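Entrevista con Lucimara Evangelista: «La mesa compartida se entrega como se quisiera recibir»

Servicio de Comunicación de la Fundación Fagundes
Publicado el 2025-11-16

La Fundación Fagundes aprobó en julio las nuevas normas de uso de las mesas de trabajo compartidas, que se aplican ya en todas las plantas del edificio Surkgate. El documento regula qué puede permanecer sobre las superficies al término de cada turno, dónde se guarda el material menudo y quién responde de los vasos, los bolígrafos y los papeles que quedan atrás. Su redacción correspondió a la Unidad de Espacios y Mobiliario, que dirige Lucimara Evangelista desde la apertura de la sede.

Evangelista recibió a este boletín en la segunda planta, en una sala de reuniones que también está sujeta a las nuevas normas. Antes de sentarse retiró de la mesa un rotulador sin capuchón y lo depositó en la bandeja de la entrada. «Es lo que pedimos a todo el mundo», señaló.

La responsable de la unidad explica que el punto de partida fue el inventario general de mobiliario. El edificio dispone de 598 mesas, de las cuales 79 tienen carácter compartido, es decir, no están asignadas a ninguna persona ni a ningún departamento. «Las mesas asignadas no nos daban trabajo. Cada cual ordena la suya a su manera y no entramos en ello. Las incidencias se concentraban en las compartidas, y casi todas eran de la misma naturaleza: alguien llegaba con su tarea preparada y tenía que empezar por apartar lo que había dejado el anterior».

El registro de objetos olvidados, que lleva la recepción desde hace varios años, confirmó esa impresión. Entre los dos últimos inventarios se anotaron 2.655 objetos recogidos de las mesas compartidas. Evangelista precisa que la cifra incluye únicamente lo que alguien se tomó la molestia de llevar a recepción, y que los vasos usados no se anotan. «El bolígrafo es con diferencia lo más frecuente. Después vienen los cuadernos, los cables de cargador y las fundas de gafas. Los paraguas dependen del año».

Preguntada por la elección del blanco para los tableros, que suscitó en su momento algunas quejas, la directora de la unidad admite que la decisión no fue unánime. El equipo comparó varias terminaciones propuestas por Sovholm, la empresa suministradora, y durante un tiempo se inclinó por un tono más oscuro. «El oscuro disimula, y eso se presentaba como una ventaja. A mí me parecía un inconveniente. En una superficie blanca se ve el cerco de un vaso, se ve una raya de tinta, y por tanto se limpia. Perdimos algo en calidez, lo reconozco. Azadeh Alipour, que defendía el tablero oscuro, me lo sigue recordando».

Alipour, técnica de la misma unidad, se incorporó a esta parte de la conversación y matizó el recuerdo de su compañera. «Yo defendía el oscuro por los reflejos. En las plantas altas, a primera hora, una mesa blanca junto a la ventana resulta incómoda para leer. Se resolvió con estores, pero hubo que esperar a que los instalaran».

También los paneles grises situados detrás de algunas mesas fueron objeto de debate. Su función, según la unidad, es dar un fondo liso al puesto y evitar que la vista se vaya hacia el pasillo. Está prohibido fijar en ellos notas o carteles. Evangelista considera que esta es la norma que mejor se cumple, y lo atribuye a que se instalaron corchos en la entrada de cada planta antes de anunciarla.
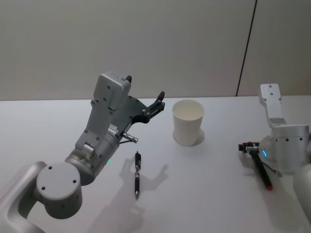

Bolígrafo y vaso sobre una mesa blanca, con panel gris al fondo. Edificio Surkgate.

El apartado más comentado del texto es el cuarto, dedicado a lo que la unidad denomina «objetos de paso». Se incluyen en esta categoría los útiles de escritura, los vasos, las tazas, las hojas sueltas y, en general, todo aquello que una persona deja sobre la mesa sin intención de que se quede allí. La norma establece que estos objetos pueden estar en la superficie mientras dure el trabajo, y que deben retirarse al concluirlo. Para ello se reservan los últimos 15 minutos de cada turno.

«El primer borrador era mucho más estricto», reconoce Evangelista. «Prohibía cualquier recipiente sobre la mesa. Lo llevamos a consulta y nos lo devolvieron con razón. Una persona que pasa la mañana trabajando tiene derecho a un vaso de agua. Lo que cabe pedirle es que se lo lleve después».

Entre quienes presentaron alegaciones figura Sheldon Fortin, del área de Documentación, que accedió a responder por escrito a las preguntas de este boletín. Fortin sostiene que el borrador inicial confundía una mesa ordenada con una mesa sin usar. «Mi objeción era de principio. Trabajar deja cosas encima: un bolígrafo, un vaso, la hoja en la que uno ha hecho una cuenta. Si la norma trata esas cosas como una falta, la gente dejará de sentarse en las mesas compartidas y volverá a acaparar las salas de reuniones». El texto definitivo le parece aceptable, aunque mantiene reservas sobre la duración del tiempo de recogida, que considera excesiva para los turnos cortos.

La directora de la unidad conoce esa reserva y no descarta revisar el plazo. Recuerda, no obstante, que la recogida comprende más que los objetos de paso. Hay que pasar un paño por el tablero, devolver la silla a su altura y comprobar que no queda nada debajo. «Debajo es donde aparecen los capuchones. Y los clips. En el suelo de la tercera planta, con la moqueta que tenemos, un clip puede pasar semanas sin que lo vea nadie».

Sobre el material de escritura, las normas introducen un cambio de cierto alcance. Cada mesa compartida contaba antes con un portalápices fijo, que la unidad ha suprimido. Los bolígrafos se encuentran ahora en una bandeja común por planta, de la que se toman y a la que se devuelven. Evangelista relata que los portalápices habían terminado por servir para otros fines: se encontraron en ellos envoltorios, monedas y pilas gastadas. «Un recipiente abierto y sin dueño se llena solo. Al retirarlo, el bolígrafo que queda sobre la mesa se ve, y quien lo ve lo lleva a la bandeja».

La experiencia no ha sido uniforme. Trudy Rutherford, coordinadora de la cuarta planta, comunicó en las primeras semanas que la bandeja amanecía vacía, mientras que en la planta inferior sobraban bolígrafos. «Nuestra bandeja está al lado de la escalera», explicó Rutherford por teléfono. «La gente coge uno al pasar, baja a una reunión y lo deja allí. No es mala voluntad. Pedí que la movieran al fondo, junto a las taquillas, y desde entonces hay menos movimiento, aunque ahora algunos se quejan de que está lejos». La unidad ha autorizado el traslado con carácter provisional.

En cuanto a los vasos, el edificio mantiene un punto de recogida por planta. La propuesta de sustituir los vasos desechables por otros reutilizables forma parte del programa Virnasness, dedicado a la reducción de residuos en la sede, y depende de otra área. Evangelista prefirió no adelantar plazos. Indicó únicamente que su unidad ha pedido que los nuevos vasos, si llegan, tengan una base ancha. «Un vaso ligero y medio vacío se vuelca con el codo. Hemos tenido que secar más de un expediente con papel de cocina».

La encargada de este programa, Dalva Andrade, confirmó que la petición consta en el pliego en preparación. Andrade añadió que se estudian dos modelos y que ambos se probarán en la cafetería antes de repartirlos por las plantas – «allí se lavan cada día, y veremos pronto si aguantan».

La entrevista abordó por último la cuestión del cumplimiento. Las normas no prevén sanciones. Cuando una mesa se encuentra con objetos al comienzo de un turno, la persona que llega puede trasladarlos a recepción o dejar aviso a la coordinación de planta, que habla con el usuario anterior si consta en la hoja de reservas. Evangelista defiende este procedimiento frente a quienes pedían medidas más severas. «Se propuso retirar el derecho de reserva a quien reincidiera. Me negué. Para aplicarlo habría que vigilar las mesas, y no quiero que mi equipo dedique las mañanas a averiguar de quién es un vaso».

La recepción conserva los objetos recogidos durante un mes. Transcurrido ese tiempo, los bolígrafos que escriben pasan a las bandejas comunes y el resto del material se revisa antes de darle destino. Evangelista muestra el suyo, azul y con el clip partido, y explica que procede de una de esas bandejas. Lo devolvió al salir, de camino a la tercera planta, donde la esperaban para medir el hueco de un armario.

Las normas de uso pueden consultarse en la intranet de la Fundación, en el apartado de Espacios y Mobiliario. Las sugerencias se dirigen por escrito a la coordinación de cada planta.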